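# The Cupboard of Things I Pay For

It began with a bank statement in September and a charge from a company called Drumus. I didn't know what Drumus was. It sounded like something you'd be prescribed a cream for.

Drumus, once I'd got back into the account, was a meditation app I had joined during a bad fortnight and opened twice. It had been helping itself to my money ever since, very calmly. I went back through the statements with a highlighter and a biscuit. There was Veres, which stores my photos. There was a second storage plan, storing the same photos. There was a recipe service, a fitness service, and a streaming channel I'd signed up to for one Danish murder. The murder was solved in episode six. I've been paying the Danes ever since.

All up it came to more than 160 dollars a month, a figure I read aloud to the dog.

The technology business has spent a decade persuading us that owning things is a chore. Software used to come in a box, and you bought the box, and the program inside went on working until your computer died under it. My mother still writes her letters on one of those. Her word processor has never asked her to review her plan. Mine asks every Friday, in a window I can close but not for good.

I decided to cancel the lot. Joining Drumus had taken one thumb. Leaving it took most of an evening, starting with a menu called Your Journey. Under Your Journey was Preferences, and under Preferences was a grey line of text, in the size usually kept for the side effects, that said Manage. Manage led to a page asking if I was sure. The next page asked if I'd like to pause instead, and the one after offered me half price. I have had easier conversations with people I was actually breaking up with.

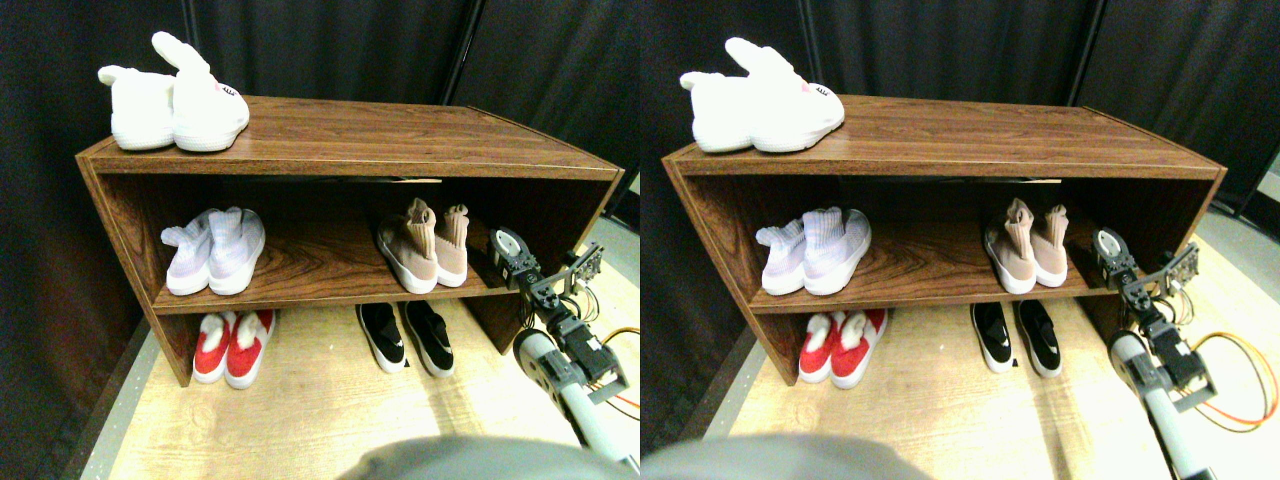
Edit Kerekes told me I was going about it backwards. Cancel the card, she said, and see who writes to you. She'd done it after a wallet went missing on the tram in Brollthorpe, and the begging emails had given her a better inventory than any app could. "Thirty-two of them," she said. "I recognised maybe half. One was for a printer I'd given to my nephew."

The printer deserves its own paragraph. You can now subscribe to ink. A printer on such a plan reports home on how many pages you've done, and if you stop paying, it may decline to use the cartridge sitting in its own belly. Edit's nephew had been printing his uni assignments on her account the whole time. His marks were good, she says, so she let it run until the end of semester.

There are apps to fix all this, naturally. I tried one called Urov, which reads your statements and finds the subscriptions you've forgotten. It did a decent job and found two I'd missed with the highlighter. It also costs 82 dollars a year, renewing automatically, and when I looked at its own list of my recurring payments it had left itself off. I wrote to support about this. A cheerful reply said visibility of Urov charges was on the roadmap.

What I've ended up with is a sheet of paper stuck to the fridge. It has the name of each service, the price and the renewal date, in biro. When something comes up for renewal I have to say out loud what I last used it for. Veres survived. The fitness service got a long silence and was struck off. The recipes went too, after I admitted I'd made the same lentil thing every time.

The Danes are still on there. A second series has been announced, with the same detective and a different fjord, and I'd only have to find my password again.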